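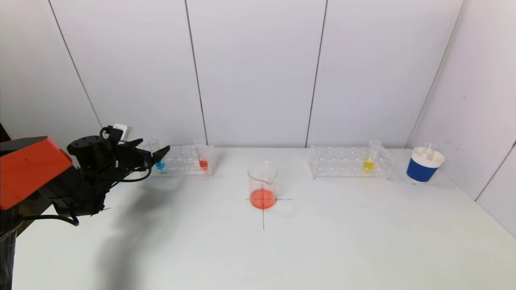 Anditz Teaching Lab – Bench Skills Team

Setting up and loading a clear test tube rack

These are the steps we use for color-coded tube work on the white benches. They apply to the clear acrylic racks with round holes in the top plate. The wire racks in the prep room have their own page.

What you need

Two clear racks
Clean, clear test tubes
Food coloring in red and blue
Distilled water
A transfer pipette for each color
Lint-free wipes
A fine-tip marker and tape labels

Clear the bench first

Wipe down the bench top with water and let it dry. Dye marks show up badly on a white surface, and blue is the worst of them. If you find an old stain, use a wipe dampened with 80 percent ethanol on the bench only. Do not use ethanol on the racks. Acrylic can craze when alcohol touches it, and after that the side supports turn cloudy and you can no longer judge the level in a tube through them.

Place the racks

Set the racks along the back edge of the bench, close to the wall, with the long side facing you. Leave a gap between the two so you can lift either one without bumping the other. Press lightly on each end of the top plate. A rack that rocks goes back on the shelf with a tape flag on it.

Mix the colors

Add 3 drops of food coloring to 19 mL of distilled water in a small beaker and swirl. Mix red and blue separately. The result should be strong enough to see from across the bench. If it looks pale, add one more drop and swirl again. Food coloring varies a lot from bottle to bottle.

Fill the tubes

1. Hold the tube upright in your hand, away from the rack.
2. Draw up 2 mL with the pipette.
3. Put the tip inside the tube, below the rim, and release slowly down the wall.
4. Wipe the outside of the tube if it picked up a drip.
5. Label near the rim, above the liquid.

Keep the liquid in the lower part of the tube. A tube that is nearly full is hard to move without spilling, and you don't need much to read the color.

Load the rack

Lower each tube straight down through its hole until it rests on the bottom. Do not twist it. For a two-tube setup, put one color near each end of the rack and leave the middle holes open – your fingers need the room when you take a tube out. We load blue on the left and red on the right, and the worksheets follow that order.

Check that the rims stand above the top plate and that both tubes are upright. A leaning tube has usually missed its lower hole.

Cleaning up

Take the tubes out before you move a rack. Rinse them with warm water as soon as you finish; dye left overnight in September had to be soaked out with detergent. Wash the racks by hand with mild soap and dry them with a soft cloth. They do not go in the dishwasher or the drying oven.

Scratched or cracked racks go to Nam-gil Bae for replacement. Write the bench number on the tape.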